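Sasomdale Social Club, kitchen and bar meeting
May, started 7:10 pm, back room

Present: Parveen Jafri (chair), Gebhard Marti, Zyanya Quezada, Gunhild Damgaard (notes)
Apologies: Thaddäus Aebischer

1. Last minutes
Read, ok. One fix: shelf was paid for by the club, not Gebhard.

2. Money
Balance 861 dollars after the Gasser invoice. Ice machine repair still owing, 91. Parveen to pay this week.

3. Summer supper
200 tickets printed. Zyanya wants two sittings, Gebhard says one long one. Went back and forth a while. Two sittings, 5:30 and 7:45. Herach doing the bread again, same order as last year plus rolls.

4. Glasses
Real glass stays indoors from now on, agreed. Plastic wine glasses for the patio, the colored ones. Gunhild asked if they can go in the dishwasher, no one sure. Hand wash til Thaddäus finds the box.
Gold wire rack to be used for them, hung upside down by the foot. Goes on the gray marble-pattern table with the wood board. Zyanya likes it, Gebhard thinks the scrolls catch on sleeves. Keep for the supper, look again after.
Green, orange and yellow all ok to mix, no sorting by color.
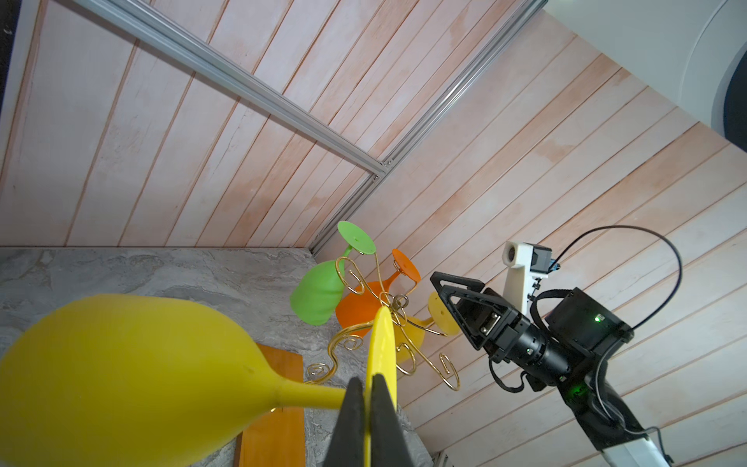

5. Cupboards
Label the shelves. Vatine catering left two trays and a ladle, Gunhild to call them. Padlock code changed to 3331, please dont write it on the door agian.

6. Any other business
Dish towels: need more. Gebhard has some at home, will bring.
Back door sticks. Parveen to ask the landlord.

Closed 8:25. Next one same time next month, Zyanya bringing coffee.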